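Borno 806 sloped bin: a big grey tray I've grown fond of

8 May 2022

I bought the Borno 806 because I was fed up with things rolling off my table. Five months on I'm still using it, which is more than I can say for the folding crate, the hanging pockets or the very expensive desk caddy that now lives under the stairs with pegs in it. So I thought I'd write it up properly, seeing as the product page tells you next to nothing and I spent a whole evening trying to find out whether the sides were straight or slanted before I ordered.

They're slanted! All four of them, and that's the reason to buy it. It's a wide, shallow metal thing with a flat floor and an open top, and everything you chuck in slides down towards the middle. I keep it on the light wood table and it gets whatever needs sorting: crockery, packets, empties, bits I've picked up off the floor and can't face dealing with yet.

Mine came from Venudano, who were quick, and it was wrapped in so much paper that I had to sit down halfway through. Nothing to assemble. There's a slim leaflet with a drawing of the bin and the word "enjoy" on it in five languages.

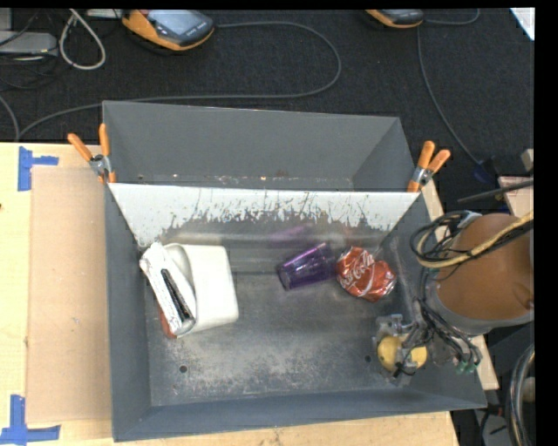 The sloped sides

I didn't expect to have opinions about an angle, but I do. With a straight-sided box, small things get into the corners and stay there, and you end up scrabbling about with your fingernails. With this one you can run your hand down the slope and scoop. It's also much easier to see what you've got from above, as nothing hides in the shadow of a wall.

The downside is that tall things won't stand up near the edges. Put a mug down carelessly and it'll keel over and lean there looking sorry for itself. If you want neat rows, get something with compartments (the Cisternas divided tray is the one my friend Josefina Cáceres swears by, and she is tidier than I'll ever be). I don't want neat rows. I want a place to tip things.

You also lose a fair bit of floor to the slopes. Measure your table before you order, and then remember that the usable bit at the bottom is smaller than the bit at the top. I know that sounds obvious. I managed to get it wrong anyway and had to shift everything else along.

The finish

Grey paint, or some sort of grey coating, I never found out which. It shows dust terribly. I wiped mine down every evening for the first week and then gave up, and I've been happier ever since. Scuffs show as paler smudges in the middle, where everything ends up, and no amount of washing-up liquid has made any difference to mine. If you're after something for the sitting room this is not your bin. For a workroom, a utility room or the end of a kitchen table you've surrendered to clutter, it's fine.

It's a bit noisy too. Drop a spoon in from any height and the whole house knows. Pak-hei Kwok, who shares the workroom with me, has asked whether I could put things in it "like a normal person", and I've been trying.

Clamping things to the back

The far wall is taller than the others, and I didn't see the point of that until I started fixing things to it. I use spring clamps from Zukiter, £17 for the pack, and they're the best money I've spent in ages. My white board is held up that way now, with orange handles at both back corners, and grey streaks all down the lower half of it. It sits against the inside of the wall and I can have it off in a moment.

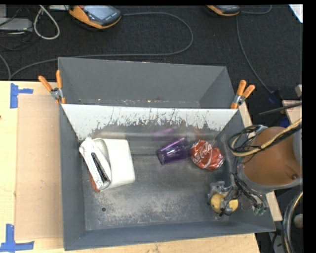

Clamps vary such a lot, and I've had some shockers. The cheap plastic ones I tried in October pinged off whenever I leaned on the table, and one of them went behind the radiator, where I assume it still is. What you need is a decent bite and a handle big enough to squeeze without swearing. The metal jaws on these grip the top edge of the board and the bin wall together, right up in the corners, so the middle stays clear and I can reach over for whatever's lying on the floor of the bin, be it the purple cup or the squashed Coke can beside it. Orange was a good choice as well. I can find one on a crowded shelf without my glasses.

My one grumble is that the springs are stiff. If your hands are sore or arthritic, try a pair in a shop first.

Emptying and cleaning

It's heavier than it looks when there's stuff in it. I wouldn't carry it any distance with up to 5 kilos inside, and the rim isn't shaped for fingers, so lift things out first and then wipe it where it stands. A dustpan brush works well on the slopes. A cloth just pushes the grit about.

Would I buy it again?

Yes, though I'd look for a size down. I'd also like a set of rubber feet in the box, and a handle of some kind at each end. Four stars for the bin and five for the clamps, and if Venudano ever do the bin in a colour that hides dust I'll be first in the queue.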